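Small Motors and Assembly
Handout 9: Putting the motor back together

Last time you took a small electric motor apart, which everyone enjoyed, and put the pieces in a tray, which everyone did badly. Today is the other half. Bring the tray you labeled. If you labeled it "stuff," bring it anyway and we will have a talk.

Reading: Chapter 4 of the Skulbridge shop manual, up to the section on brushes. The Trirnel parts sheet is in the course folder. It is a scan of a photocopy and the diagram on page 2 is upside down. It has been upside down for as long as I have taught this course.

1. The work surface

Cover the table before anything comes out of the tray. Plastic sheet is fine. Choose a light color, because dark parts on a dark bench go missing and then you are on the floor with a flashlight. Smooth the sheet as well as you can. It will still wrinkle. Small washers will find the wrinkles.

Shiny plastic throws glare under the overhead lights. If you can't see a part properly, move the part or move your head. Taping paper towels over the whole sheet was tried in February and is not recommended, as lint and bearings do not get along.

Keep the parts for one motor in one group near the middle of the table. The edge is for elbows.
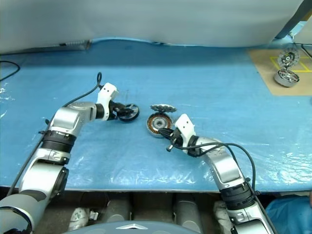
Fig. 1. Rotor disc tilted on its edge, other motor parts grouped on the blue sheet.

2. Handling the rotor

The rotor is the part that turns. It is also the part people drop. Hold it by the outside and keep your fingers off the shaft if yours has one fitted. Skin oil on a shaft is a small sin, but you will be asked about it.

Before it goes in, look at both flat faces and then at the rim. You are checking for:
chips or dents on the rim
metal filings (if there are magnets, there are filings)
glue that somebody in a previous section thought was a good idea

Turn it slowly while you look. A wobble you can see by eye is a wobble you will hear later, along with the rest of the building.

3. Order of assembly

Bearing, rotor, spacer, cover, screws. Write this on your hand if necessary. The spacer is the one left over at the end, every year, sitting there quietly while the group insists the motor "came with an extra."

Start all the screws loosely, then tighten them a little at a time, working across from one to the next. If a screw needs force in the first two turns, it is crossed. Back it out. The thread does not care how confident you feel.

Spin the rotor by hand before you connect anything. It should turn freely and stop without a scrape. If it scrapes, take the cover off and look for the spacer.

4. For your lab sheet

Record the part number from the bag (ours are all 1,678, so this is a gift), the order in which you fitted the parts, and anything that had to come out again. Things coming out again will not cost you marks. Pretending they didn't will.

Lab sheets go in the Christodoulou room drop box by 12/14/22. Trays go back on the shelf with the spacer in them.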